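17 February 2018

Feleo have a new record coming. Dzintra Sakalauskas said so on the radio the other night, near the end of a long interview that was mostly supposed to be about the reissue of the first album. She said nine songs are finished, two more might be, and it should be out in May if the pressing plant doesn't push them back again.

I've been waiting for this one since Ponuder, which I still play most weeks. That album got a quiet reception at the time. The label pressed 700 copies on vinyl and I remember seeing them in the racks at reduced price a year later. Now they go for silly money and I wish I'd bought a second one, as mine has a scratch through the last track on side one.

The main news is that Holger Halvorsen is back on drums. He left after the autumn tour and the band used a drum machine for the EP, which I liked less than other people did. Dzintra didn't go into why he left or why he's come back. She said he turned up at rehearsal with his own chair and they started playing. The interviewer tried twice more and then moved on to the reissue.

They recorded at Vītola, the same studio as the first album, with Sherif Ouazzani producing. I know him mainly from the Trevmont singles, where everything is very dry and close and the vocals sit right at the front. That could suit her voice. On Ponuder she was buried under a lot of reverb and I only learned some of the words when I saw them live. She did say he made her sing one song sitting on the floor of the corridor, and that they kept the first take.

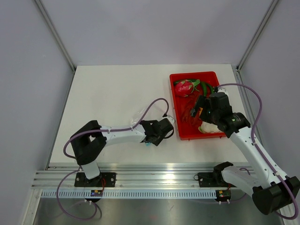

Maarja Ozoliņš sings on two of the songs. They've shared bills before but never recorded together, as far as I know. One is a duet and the other has her doing all the high parts at the end. The station played a minute of the duet, over which the presenter talked for a good part. From what I could make out it's slow, with piano and a bass line that doesn't move much. The drums come in late — brushes, I think. I'd want to hear it properly before saying more.

There was also some talk about playing the whole thing through at the launch shows. I have mixed feelings about that. When they did the first album in full it was a good night, but half the room went to the bar during the slower songs and you could hear them. The hall they're talking about this time holds 2,000, which is a lot bigger than anything I've seen them in. I'd sooner have three nights somewhere small, though I can see that costs more to put on.

The reissue, for anyone who came here for that, has four demos and a radio session added. The session is worth having. Dörte Rathjen plays cello on it and the second song is better than the album version. The demos are demos. It runs to 56 minutes altogether and the sleeve is the old one with the lettering moved.

I've put my name down for tickets and will write something when there's a proper single. If anyone recorded the whole interview, please leave a comment, I missed the first ten minutes.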